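在街上拍到执法过程，视频应该怎么保存，对方要求删除怎么办？

Jamila Debnath
发表于 5月

我住在弗拉米德港（Flamidport）老城区，上个月傍晚下班，在路口看到两名巡警拦下一个骑电动车的年轻人，过程有点激烈，我站在马路对面用手机录了下来，全长不到5分钟。录到后面，其中一名警员走过来，问我在拍什么，让我当场删掉。我没有删，说我站的位置不影响他们工作，他记了我的名字就走了。

现在有几件事想请教：

一是他有没有权力要求我删除。二是原始视频应该怎么存，我手机空间快满了，只剩760 MB，想先压缩一下再传到网盘，不知道会不会影响以后当证据。三是我想把视频交给那位年轻人，但我不认识他，不知道通过什么渠道转交比较合适。

我用的是Jevero手机，自带的相册会自动“优化”视频，原文件是不是已经被改过了，我也不确定。

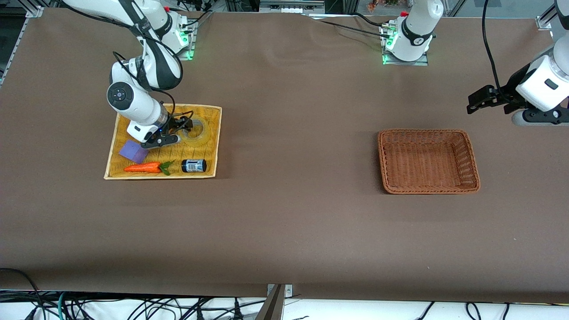
另外补充一点，视频里有几个路人的脸很清楚，还有一个小孩。我暂时没有发到任何群里，只给我姐姐看过。如果要公开，是不是必须先打码？

Gun-woo Kwak
回复

我在社区法律援助站接过几年电话，说一下一般的处理办法，具体以你们当地的规定为准。

删除的问题：在公共场所、没有越过警戒线、没有妨碍执行职务的情况下，多数地方允许旁观者拍摄。警员可以要求你后退，这个要求最好照做。要求删除是另一回事，通常需要有法律依据和手续，口头说一句不够。你没有删，也没有争吵，处理得没问题。建议今天就把经过写下来：几点钟，站在哪个路口的哪一侧，警员说了什么，你怎么回答，有没有看到警号。隔久了细节会记混。

保存的问题：不要压缩，也不要剪辑。先进相册设置把自动优化关掉，然后用数据线把文件拷到电脑上，再拷一份到U盘。不要用聊天软件传给自己，聊天软件大多会重新编码，拍摄时间之类的信息也会丢。拷完以后看一下文件大小，跟手机里的对一对。手机里那份先别动，空间不够就删别的东西。如果相册已经优化过，在设置里找找“保留原始文件”一类的选项，有些机型的原件还在云端，会保留30天，过期就找不回来了，所以要尽快看。

转交的问题：可以联系当地的法律援助机构或者警务投诉受理部门，说明时间地点，留下联系方式，由他们去核对当事人。交的时候只交副本，让对方写个收条。

路人的脸：作为证据提交的那份不要打码，保持原样。要公开发布的话另外做一份，把无关的人都遮住，小孩一定要遮，电动车车牌也遮一下。

Chukwu
回复

楼上说得挺全了。我自己用的是Plasura，录的时候边录边传，手机被拿走也不怕，不过免费版只能存1000 MB，录高清很快就满，要自己勤清理。你这次已经录完了，用处不大，下次可以试试。

还有，手机锁屏密码设长一点，指纹和人脸解锁在外面拍东西的时候可以先关掉。

Jamila Debnath
回复

谢谢两位。查了一下，云端原件还在，已经下载到电脑，也拷了U盘。经过也写好了，警号只记得后两位，先这样写上。法律援助站那边说要我先填一张登记表，填完再约时间送副本过去。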